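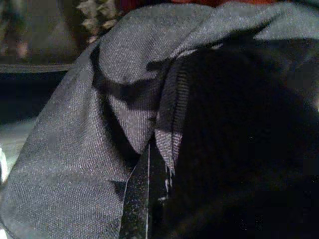

Speaker notes – spring open evening, Trandorwood school robotics club
Helju Jõgi, 12 minutes, then questions

Start slowly. Wait until the people at the back have sat down.

Good evening. I teach physics here, and since the autumn I also lead the robotics club together with the Year 10 pupils. Tonight I will speak about one task only, because it took us nearly all of our time.

The task is called Kunano. The arm must pick up a piece of soft material and put it in the tray. It sounds small. A wooden block has the same shape every time you meet it. Cloth has a new shape after each touch, and the wrist camera sees mostly folds and shadows when the gripper is close.

(Pause. Ask who has folded a fitted sheet.)

How we worked. The pupils made two teams, Cavex and Barreto. They chose the names, please do not ask me. Each team drove the arm by hand and recorded the attempts. By March we had 3,220 recordings. Of these we kept 1,424. The others had a wrong start position, or the recording stopped too early, and one whole afternoon was lost when a cable was loose.

Say this clearly: sorting the recordings was also the pupils' work. They wrote the rules for it on one page and argued over rule four for two meetings.

Results. We tested 379 times with the trained program. The cloth reached the tray 144 times. Parents may think this is a low number. I was glad of it – in the first month we had zero.

Most failures are at the edge of a fold. The fingers close a little too high and take nothing, or they take two layers and pull the whole thing along the table.

(If time is short, skip to the competition.)

The regional competition is in the summer term. We will go with one team, and the pupils will decide who drives. We still need a second battery charger.

Thank you. Questions. Repeat each question into the microphone.

Comments (3)

marta_k: Thank you for putting the notes up, I could not hear the part with the numbers from my seat.

Dad of a Barreto: Rule four is still being argued over at our dinner table.

P. Lowe: Can Year 8 join after Easter?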